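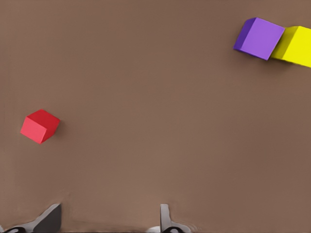

Ticket 3.607: Grünstich in Brauntönen nach Papierwechsel
Status: gelöst
Bereich: Druck / Farbmanagement
Gemeldet von: Hortensia Sepúlveda
Bearbeitet von: Abelardo Zapata
Gerät: Lykkegaard Großformat, Druckraum Brosgate
Software: Rodano RIP
Papier: Plundside matt, Rollenware

Meldung

Hallo Abelardo, das neue Plundside-Papier ist wunderbar! Es liegt plan, die Schwärzen sind satt, und es riecht nicht einmal nach Chemie. Leider kippen mir seit dem Wechsel alle mittleren Brauntöne ins Grünliche. Am Bildschirm sieht alles richtig aus, auf dem alten Papier war auch alles richtig. Betroffen sind Holz, Leder, Erde und so ein paar Hauttöne im Schatten. Reines Rot und Blau sehen gut aus. Düsentest ist sauber, Tinte ist voll. Ich habe den Drucker schon aus- und eingeschaltet, bevor du fragst.

Eilig ist es nicht, die Ausstellung hängt erst im Juni. Ich würde aber furchtbar gern verstehen, woran es liegt.

Gruß, Hortensia

Protokoll

9:10 Uhr. Ticket übernommen. Schönes Problem! Brauntöne sind für so etwas ein dankbarer Anzeiger: Sie setzen sich aus mehreren Tinten zusammen, und wenn eine davon ein bisschen zu kurz kommt, sieht man es im Braun früher als in jeder kräftigen Farbe. Ein Grünstich heißt meistens, dass Magenta fehlt. Also zuerst schauen, ob Magenta wirklich fehlt oder ob das Profil nur glaubt, es brauche weniger.

9:25 Uhr. Düsentest wiederholt, diesmal auf dem neuen Papier. Alle Linien vorhanden, auch bei Light Magenta. Köpfe gereinigt habe ich bewusst nicht. Das kostet Tinte und verwischt die Spur, falls es doch am Kopf liegt.

9:40 Uhr. Im Rodano das Medium geprüft. Eingestellt ist "Plundside matt", das Profil mit demselben Namen ist zugeordnet. Rendering Intent steht auf relativ farbmetrisch mit Tiefenkompensierung, so wie bei allen Ausstellungsdrucken. Bis hierhin nichts zu meckern.

10:05 Uhr. Verdacht auf doppeltes Farbmanagement. Der Klassiker: Die Bildbearbeitung rechnet um, das RIP rechnet noch einmal um, und alle wundern sich. Hortensias Datei direkt in den Hotfolder gelegt, ganz ohne Druckdialog. Ergebnis unverändert grünlich. Damit ist der Verdacht vom Tisch, was mich ein wenig enttäuscht hat, denn es wäre schnell behoben gewesen.

10:30 Uhr. Beide Papiere nebeneinander unter der Normlichtlampe angesehen, unbedruckt. Das Plundside ist etwas wärmer als das alte. Für den Grünstich reicht das nicht, ein warmes Papier würde eher ins Gelbliche ziehen.
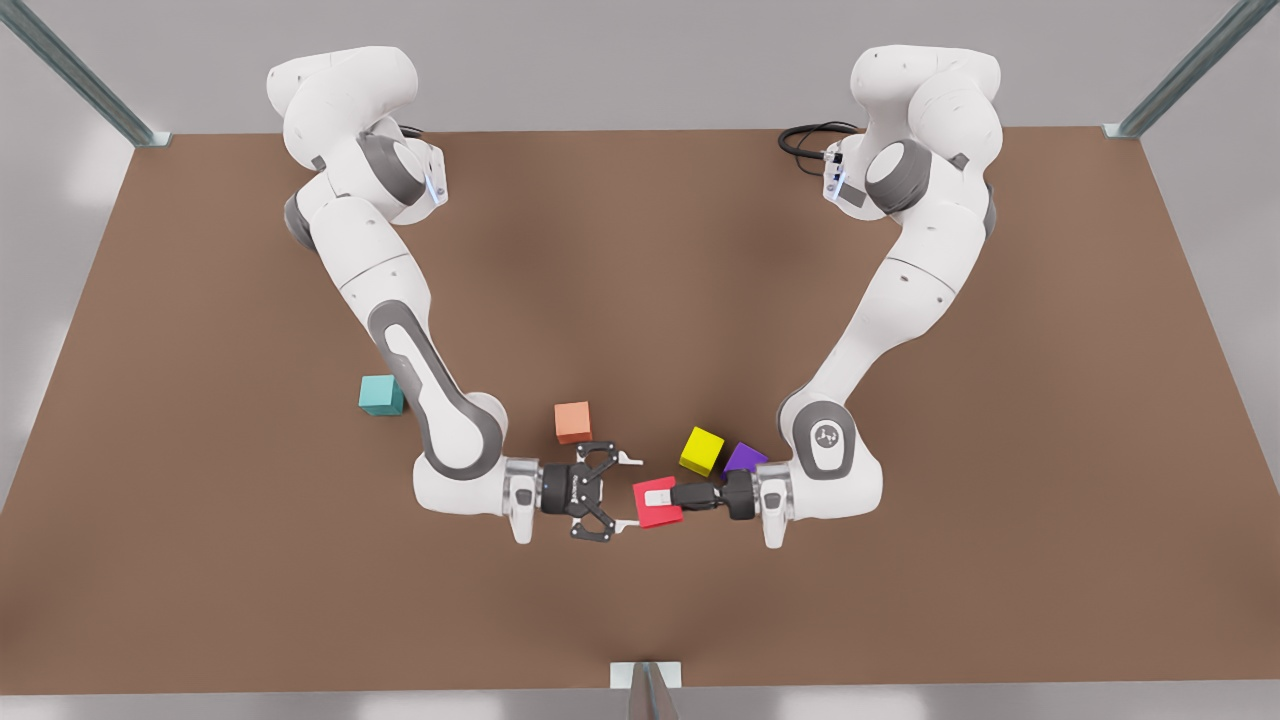
10:50 Uhr. Neutrale Flächen angeschaut, und da wurde es spannend. Graukeil gedruckt: Die hellen Stufen sind sauber, die dunklen auch, nur in der Mitte gibt es einen deutlichen grünen Buckel. Deshalb fällt der Fehler in manchen Motiven so auf und in anderen gar nicht. Weiße Roboterarme mit dunkelgrauen Gelenkringen kämen vermutlich ganz ordentlich durch, während der große braune Tisch darunter genau im kaputten Bereich liegt und über die ganze Fläche kippen würde. Wer nur die hellen und dunklen Stellen kontrolliert, gibt so einen Druck frei. Ein Buckel in der Mitte der Kurve passt nicht zu einer verstopften Düse. Er passt sehr gut zu einer falschen Linearisierung!

11:15 Uhr. Linearisierung im Rodano aufgerufen. Beim Anlegen des neuen Mediums wurde das alte als Vorlage kopiert. Dabei wandern Tintenlimit und Linearisierung mit, das Profil wurde danach korrekt ausgetauscht. Das neue Profil sitzt also auf den Kurven des alten Papiers. Das Plundside nimmt Tinte im Mitteltonbereich anders an, und Magenta hat es am stärksten getroffen.

11:20 Uhr. Kurze Rückfrage an Hortensia, ob sie das Medium kopiert oder neu angelegt hat.

Antwort Hortensia: Kopiert! Ich wollte mir das Eintippen der Rollenbreite sparen. Ist das schlimm?

Antwort Abelardo: Überhaupt nicht, das machen wir hier seit Jahren so. Bei den alten Papieren fiel es nicht auf, die waren einander alle sehr ähnlich. Ich lege es jetzt sauber an und messe neu ein. Bitte bis nach der Mittagspause nichts an den Lykkegaard schicken.

11:45 Uhr. Medium im Rodano neu angelegt, ohne Vorlage. Tintenlimit ermittelt, Linearisierungsstreifen gedruckt. Trockenzeit vor dem Messen: 20 Minuten. Ungeduld rächt sich an dieser Stelle, auf mattem Papier verschieben sich die Werte beim Trocknen noch sichtbar.

12:15 Uhr. Streifen gemessen, Kurven übernommen. Magenta liegt jetzt in den Mitten merklich höher als vorher. Danach die Testkarte mit 238 Feldern gedruckt und wieder liegen lassen.

13:20 Uhr. Testkarte gemessen, neues Profil berechnet und zugeordnet. Das mitgelieferte Profil habe ich als Reserve im Ordner gelassen, mit dem Zusatz "Hersteller" im Namen.

13:35 Uhr. Graukeil noch einmal. Der Buckel ist weg, und zwar komplett. Ich habe den Streifen ans Fenster gehalten, unter die Lampe und sogar unter das grässliche Flurlicht, er bleibt überall ruhig.

13:50 Uhr. Hortensias Datei gedruckt, in beiden Fassungen zum Vergleich aufgehängt. Das Leder sieht wieder nach Leder aus, und in den Schatten der Hauttöne ist die Wärme zurück. Bitte anschauen kommen!

Rückmeldung Hortensia, 14:30 Uhr

Ich war gerade im Druckraum und bin begeistert. Die Brauntöne sind sogar schöner als auf dem alten Papier, vor allem in den Übergängen, da war früher immer so eine leichte Stufe. Ich drucke die 2 großen Formate heute noch neu und lasse den Rest der Serie morgen durchlaufen. Eine Frage noch: Muss ich das bei jeder neuen Rolle machen?

Antwort Abelardo, 14:40 Uhr

Nein, bei einer neuen Rolle desselben Papiers reicht der Graukeil als Kontrolle. Wenn er in der Mitte neutral bleibt, kannst du loslegen. Neu einmessen nur bei einem anderen Papier, nach einem Kopftausch oder wenn du einen Farbstich siehst, den der Düsentest nicht erklärt.

Lösung (für die Suche)

Symptom: Grünstich in mittleren Brauntönen und mittleren Grautönen, Lichter und Tiefen unauffällig, Düsentest in Ordnung.
Ursache: Medium im Rodano aus einem anderen Papier kopiert, Linearisierung passte nicht zum Profil.
Behebung: Medium ohne Vorlage anlegen, Tintenlimit und Linearisierung neu bestimmen, Testkarte drucken, trocknen lassen, messen, Profil zuordnen.

Offen: Die übrigen kopierten Medien auf dem Lykkegaard durchsehen. Dafür lege ich ein eigenes Ticket an. Der alte Graukeil mit dem grünen Buckel hängt jetzt neben der Tür im Druckraum, bitte nicht wegwerfen.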